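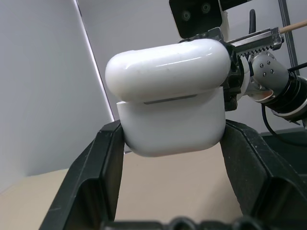 Last changed: Saturday, 6:14 pm

Search this blog Go

I moved my podcast archive off the old laptop this month, and since two readers asked how the files are laid out, I am writing it down before I forget the details.

The archive is 823 episodes from 6 feeds. The largest is Prullia, a long-running show on regional railroads, with 208 episodes. Nomska is second. The rest are short series that ended years ago, and two of them no longer have a working feed, so my copies are the only ones I can get at.

Each feed gets one folder. File names start with the publication date, year first, then the episode number padded to four digits, then the title in lower case with hyphens. I used to put the episode number first. Prullia restarted its numbering after a change of hosts and the sort order broke, so the date leads now.

Tags were most of the work. Players disagree on which field holds the show name. I write it to both album and album artist, and set genre to Podcast. Track number is left blank. Fullo, the player on my phone, shuffles anything with a track number of zero, and I lost an evening to that before I read the release notes.

Loudness was the other problem. The early Nomska episodes were recorded very quietly, and going from one of those to a newer show in earbuds is unpleasant. I ran a scan and stored the gain as a tag. The audio itself is untouched - if I change the target later, only the tag has to be rewritten. The scan took nearly 700 minutes on the laptop, running overnight with the lid open.

Mono speech stays mono. Several feeds publish two identical channels at double the bit rate, and I have left those alone too, as re-encoding a lossy file to save space is a bad trade when the drive is half empty.

Backups go to a second drive in the closet, a small box I named Dvorak. The copy job compares checksums and writes a list of mismatches. So far the list has one entry, a Nomska bonus episode from June that I had retagged by hand and then not rescanned.

Still to do: chapter marks. Fullo reads them from the file, the desktop player wants a separate text file, and I have not decided which to keep.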